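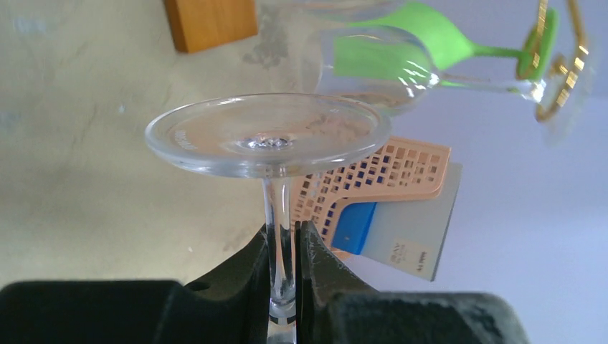 Stemware, upside down and sideways. The lettering on the foot is there if you squint.

Home About Kitchen Old Things Contact

April 25, 2025

I have been meaning to write about the wine glasses since September, when we moved into this house and I promised myself I would have every box unpacked within 14 days. Well! The last kitchen box was opened this week, and inside it were the glasses, wrapped in so much newspaper that I had forgotten what half of them looked like.

The plain clear ones are my everyday glasses. I bought them at Werico years ago, when the old store on the corner was closing and everything had to go, and I love the foot on them – it has a nice thick rim, and right where the stem joins there's a bright little faceted knot of glass that sparkles like a cheap ring (I mean that as a compliment). I still can't make out the lettering without my reading glasses.

The gold-rimmed ones are another story. Those came from my grandmother's cabinet, and for most of my childhood we weren't allowed to breathe near them. There were more once. Seven made it to me, and all seven made it through the move, which I put down to the paper and a very patient driver.

Gold trim doesn't like the dishwasher, so I wash those by hand in lukewarm water with a drop of soap, one at a time, with a folded towel in the bottom of the sink. I hold them by the bowl while I dry the bowl, and by the foot while I dry the foot. My mother twisted one end against the other once and snapped the stem clean through, and I can still hear it.

Then there's the question of where they all go. I've had my eye on a hanging rack from Plundico, the kind where the foot slides in and the bowl hangs down, but it's 74 dollars and I'm not sure the gold would enjoy being rubbed along a rail every weekend. For now they're going on the top shelf with a strip of felt under them, and the plain ones get the shelf I can reach.

Next up is the box marked "misc lids," and I'm a little afraid of it.

Share this post 14 shares 7 comments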